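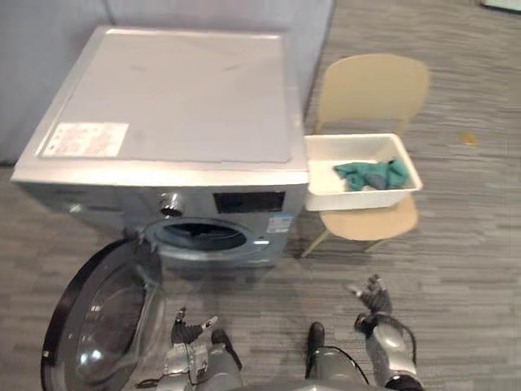

Slide 3: front loader with door open, tray with a cloth alongside.

Notes – Marina Ververidis, laundry layout session, Brernenholm

Start with the door. It swings fully back and needs clear floor in front, so measure with it open.

Next, the set-down surface. A chair with a shallow tray across it, level with the machine top, saves bending to the floor. Raised sides keep small items together.

Mention carpet: check the machine is level before the first spin.

Pause for questions, 2 minutes. Then the Flolitz floor plan – handout, page 15.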